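Bukwood Sessions: where we've got to
Progress report to the Zornau fund, Mar 26, 2026

Hello again! First things first, the record is nearly finished. Nine of the ten songs are recorded, and the last one only needs its vocal, which I keep rewriting (the second verse is on its fifth version and I still don't like it). The working title has gone from Bukwood to Keto and I think it's going to stay there.

You asked how the move out of the big studio went. It was the right call. We'd booked 20 days there and used 10, and the money left over paid for a proper piano tuning and a string player for the two slow songs. She did both in an afternoon and they're now my favourite things on the album – a bit annoying when you've spent months fussing over the loud ones.

The first single, Ông, came out in a small way on our own page and has had 996 downloads so far. The plan said 500 by this point, so I'm very pleased, though a big chunk of those came in the first few days after a late-night radio play and it's gone quieter since. I'd like to put the second single out sooner than planned to keep people interested. If you're against that, please shout.

Not everything is on track. The video is behind. Our first location fell through and the second wanted more than the whole video budget for one morning, so we're filming at home and in the woods instead. The lyric booklet is also late, and that one is entirely my fault.

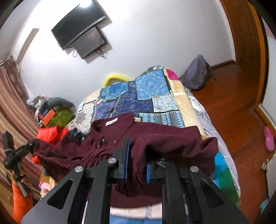
On money, we're still inside the grant. Mixing is the big cost left and I've had a fixed price for it in writing, so no nasty surprises there. I'd like to move what's left of the travel line over to vinyl pressing, if you're happy with that. The plant needs a deposit before it will hold our slot, and I don't want to lose it.

The launch show is still set for July. The room is booked, the support act has said yes, and I'm working out whether we can afford the strings live. I'll send the rough mixes over as soon as that last vocal is done – please play them loud!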